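Looking after Jerkon, part two: the wheels, the mast and the wandering

Posted Sep 15, 2021 by Maja Olszewski
14 comments

Jerkon is a wheeled robot that trundles along paths and keeps notes on the state of them. He was named by Gaétan Melnyk, who will not say why. I inherited his upkeep in November along with a biscuit tin of screws, none of which fit him, and a service manual written by somebody who assumed I already knew everything in it.

The last post was about batteries and made several of you cross. This one is about getting him to go in a straight line, a thing he regards as optional.

His complaint this time was a pull to the left. You set him off down the middle of a path and before long he was on the grass, perfectly calm, reporting that all was well. Rosaire Morin was sure it was the camera. I was sure it was the wheels. We were both unbearable about it for two days.

The wheels came off first, as they were my theory. I cleaned out the hubs, checked the tyre pressures (one was low, and I made sure Rosaire saw the gauge), and put everything back in the order the manual wants, which means doing the rear left twice. Then I ran the encoder check. You roll him along a measured length by hand and compare the ticks on each side. The right gave me 1,181 and so did the left, once the tyre was pumped up. Before that they had been quite a way apart.

So, wheels. I was very gracious.

He still pulled left.

The second half of the job is the camera heading, and for that you want a long view with a proper far end to it. 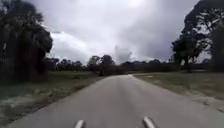 Jerkon's view up the straight, with the tips of his own front end along the bottom.

The method is dull and it works. Park him square to the path, using string and a tape, and ignore what he thinks. Bring up the camera picture on the laptop. Find the place where the two edges of the road come together and see how far it sits from where the software believes straight ahead to be. Loosen the two bolts on the bracket, nudge, look, swear, nudge back. Tighten them a little at a time, alternately, or the bracket creeps round as you do it and you are back to the swearing.

I also check those two pale lumps at the bottom. They belong to him and they don't move, so if they have shifted against last time's saved picture, the bracket has shifted. They had. Rosaire was not gracious at all.

While you're in there, redraw the mask that tells the software to ignore his own front end. The old one was drawn for the old angle and he had started treating a bit of himself as an obstacle. Setting 234 in the Rostami menus, if you have the same controller. It is filed under "Comfort".

Once the straight behaves, go and find somewhere with a decision in it. A branch shows up a bad heading far faster than a long road does, and rough paving is good for shaking loose anything you only thought you had tightened.
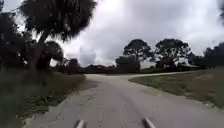 What I do afterwards

Save a fresh reference picture and put the bracket angle in the file name. Colette Coste used to call hers "new", "newer" and "use this one", and I have all three.

Put a line of paint pen across each bolt head and onto the bracket. If the lines stop meeting, you know where to look before you take four wheels off.

Write down the tyre pressures. I have started a notebook. Brittany Arsenault has already put a mug on it.

Still to do: the rear left hub has a tick in it that I can feel and can't hear, and the mast wants a better clamp. Prandska list one that looks right. If anyone has fitted it, please tell me whether the bolts come with it, as I have a tin I could be using.

Shared 9 times
14 comments – comments close after a month

© Maja Olszewski | Contact | Back to top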